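Il y a des semaines où l'on ne fait rien d'extraordinaire et où l'on est pourtant content d'arriver au jeudi soir. Celle-ci en était une. Novembre s'est installé pour de bon, les radiateurs font leur petit bruit de tuyau, et j'ai enfin pris le temps de m'occuper d'un chantier que je repousse depuis le printemps : ma table de travail et tout ce qui sert à écrire.

Ceux qui passent par ici depuis longtemps connaissent mon défaut. Je ne jette pas un stylo. J'en avais dans le tiroir du bureau, dans deux tasses ébréchées, au fond du sac de plage (pourquoi, mystère !) et même dans la boîte à couture que m'a laissée ma tante. Mon amie Ebise Mersha, à qui je racontais cela au téléphone, m'a conseillé de tout vider d'un seul coup sur la table et de ne me relever qu'une fois le tri terminé. J'ai donc mis de l'eau à chauffer, j'ai sorti un bloc de brouillon et je m'y suis mise.

La méthode est simple, et un peu longue. On prend un stylo, on trace trois boucles et son prénom, on attend un instant, on recommence si l'encre hésite. À ce jeu-là j'ai noirci des pages entières de « Ayantu » de toutes les couleurs, comme une écolière qui chercherait sa signature. J'ai retrouvé un vieux Wallner à plume que je croyais perdu dans le déménagement, et qui écrit encore - un peu gras, mais avec une douceur que j'avais oubliée.

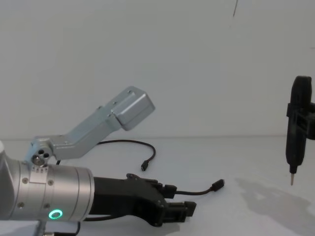
Un fin outil noir en forme de stylo, bien droit au-dessus de la table gris pâle.

Le noir reste ma couleur pour le courrier et les carnets. Le bleu, je le garde pour les listes, et le rouge ne sert plus guère depuis que je ne corrige plus de copies. J'ai fini par garder 20 stylos, ce qui fera sourire les gens raisonnables, et j'ai mis les feutres fatigués dans un sachet pour le bac de collecte de la papeterie.

Restait la question du rangement. J'ai essayé le pot, comme tout le monde, mais les capuchons disparaissent au fond et je finis toujours par prendre le même. Cette fois j'ai choisi un plateau bas de chez Clovport, trouvé en solde, où tout est couché côte à côte. On voit ce qu'on a, et la poussière s'enlève d'un coup de chiffon. Pour les cartouches, une ancienne boîte à pastilles fait très bien l'affaire.

Il me reste le tiroir du bas, celui des cartes postales et des enveloppes dépareillées. Ce sera pour la semaine prochaine, si le courage tient. En attendant j'ai écrit une vraie lettre à Ebise, deux pages recto verso, et il faut encore que je retrouve mes timbres.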